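Mussels for a first timer, how do you cook yours?

Posted in: Fish and Seafood

yatziri_m
Right, I'm 48 and I've never cooked a mussel in my life. My sister has dared me to do them for her birthday, four of us round the table, and I've got a kilo bag coming from Hakim on the market. Do I soak them or not? My gran's notebook says an hour in salted water with a spoon of flour. Yatziri Maldonado, reporting for duty and slightly scared!

Drarkex
Don't soak them. They're rope grown these days, hardly any grit. Cold tap, pull the beards off, bin any that won't shut when you tap them. A kilo is mean for four, by the way, unless it's a starter.

ustari
Disagree with Drarkex on the soaking. I give mine 20 minutes in cold salted water and there's always a bit of sand in the bottom of the bowl. Skip the flour though, that's an old wives' thing. And get two kilos.

Drarkex
Twenty minutes of nothing, but you do you.

yatziri_m
OK, two kilos it is, I've rung him. I did a practice run last night with a small bag and went with ustari's way (sorry Drarkex).

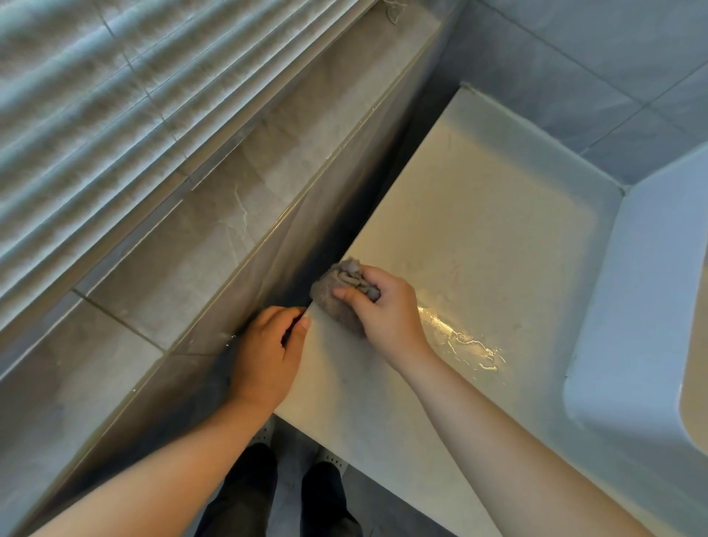
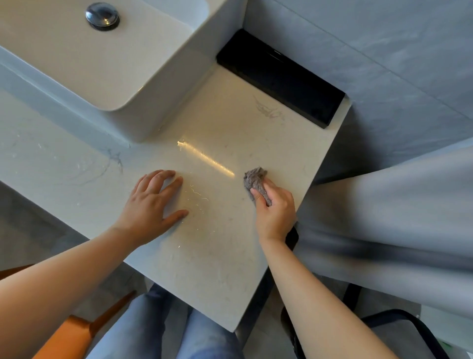 So I used shallots, garlic, a big glass of cider and a knob of butter, lid on, 4 minutes. They opened beautifully but the sauce was thin and a bit sharp. Would cream sort that out, or is it the cider?

Asix
It's the cider. Boil it down by half before the mussels go anywhere near the pan, then 100 ml of double cream at the end. Leeks instead of shallots if you like it sweeter.

Drarkex
Cream hides the mussels. Reduce it, yes, then loads of parsley and stop there.

ustari
For once I'm with Drarkex. Chips on the side?

yatziri_m
Chips, obviously!! And I'm putting cream in half of it, so you can all be cross with me equally. Does anyone know if leeks need frying first?

Asix
Yes, low heat in the butter till they're soft, lid on.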